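### 3.2 Setting and Recruitment

The study was carried out at two office sites operated by Hurkico, referred to in this paper as the Londitum site and the Begum site. Both sites house administrative and technical staff on open floors, with shared kitchens available throughout the working day. Neither site had a formal break policy at the start of data collection. Employees were free to leave their desks at any time, subject to the needs of their team.

Invitations were sent to all staff with a permanent desk at either site. Participation was voluntary, and line managers were not told which employees had enrolled. Temporary staff were excluded, as were employees who spent more than half of their working week away from the office. Participants completed a short diary at the end of each working day, in which they recorded the start time, length, and place of every break lasting longer than two minutes. The diary form was adapted from an instrument used in the Brusex pilot, with the section on smoking removed and a section on phone use added.

A total of 1,618 diary entries were retained after cleaning. Entries were dropped when the start time was missing or when the reported length was longer than the working day. Where two breaks overlapped, the earlier one was kept and the later one was treated as a continuation.

### 3.3 Classification of Breaks

Each break was placed in one of three classes: social, solitary, or task-related. A break was coded as social if the participant reported talking with at least one other person for most of its length. Solitary breaks included reading, resting, and personal phone use (Figure 2). Task-related breaks covered errands such as collecting mail or printing, and were left out of the main analysis.
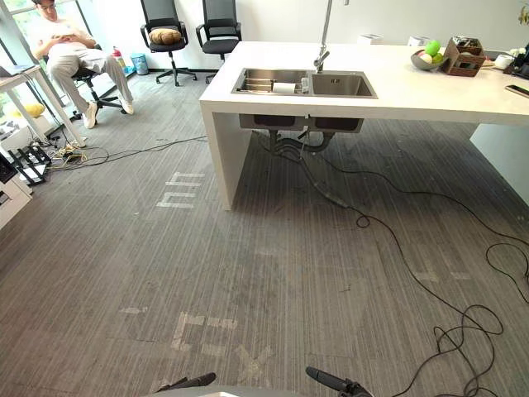 **Figure 2.** Seated phone use in an office kitchen area.

Two coders worked independently on a first batch of entries and then met to settle differences. Most disagreements concerned breaks in which a participant began alone and was later joined by a coworker. These were coded according to the activity that took up the larger share of the reported time. Where the shares could not be determined, the break was coded as solitary, a choice that may slightly understate the amount of social contact at both sites.

Place was coded separately from activity. The categories were own desk, kitchen area, corridor, outdoors, and other. Breaks taken at a participant's own desk were retained, although earlier studies have often left them out. Their removal would have lowered the count of solitary breaks more sharply at the Begum site, where the kitchens are farther from most desks.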